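Setting the intonation on an electric bass

If your open strings are in tune and everything above the seventh fret sounds like a family argument, the intonation needs doing. It takes me 20 minutes on a good day. The first time took most of an afternoon in December and a packet of biscuits.

You'll need a tuner, a screwdriver or hex key that fits your bridge saddles, and fresh strings. I mean the fresh strings. Old ones have dead spots and dents over the frets, and you can spend an evening chasing a note that was never going to settle. Mine had been on since I bought the Vitaretti, and Tiina Oksanen, who taught me all this, held one up between finger and thumb like something from a plughole.

Check the neck and the action before you start. Both change how far the string stretches when you press it, so if you alter them afterwards you get to do the whole job again. Put the bass in its playing position too, on your lap or on a strap. Flat on a bench, the neck sits differently and the readings drift.

Tune the open E. Play the harmonic over the twelfth fret, then press the string at the twelfth and play that, with the same pressure you'd use in a song. Squeezing pulls it sharp, and you'll end up with a bass set up perfectly for somebody strangling it. 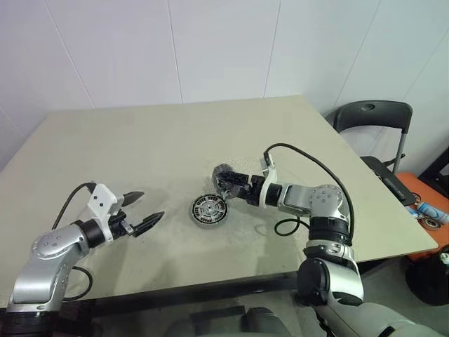 Now compare the two. If the fretted note is sharp, the string is too short, so move the saddle back, away from the neck. If it's flat, move the saddle towards the neck. I have this written inside the case lid and still get it wrong.

Slacken the string a little before you turn the screw, particularly on the E. Saddle screws are soft and the heads chew up easily. Half a turn is plenty to begin with. Tune back to pitch, check again, and carry on until the harmonic and the fretted note agree. Then do the A, D and G.

When you've finished, the saddles will usually make a slanting line, with the E furthest back. If one is miles out of step with its neighbours, suspect the string before the bridge. Check it isn't twisted — round-core strings are especially good at this — and press it down gently just in front of the saddle so it leaves in a straight line.

If a saddle runs out of travel and the note is still sharp, look at the spring on the screw. A long one can be swapped for a shorter one, or trimmed with cutters. Keep a hand over it as you snip. One of mine is still somewhere behind the radiator.

Finally, play a few octaves up the neck and an actual tune. Frets are a compromise, and a cent or two out at the fifteenth won't be heard over a drummer.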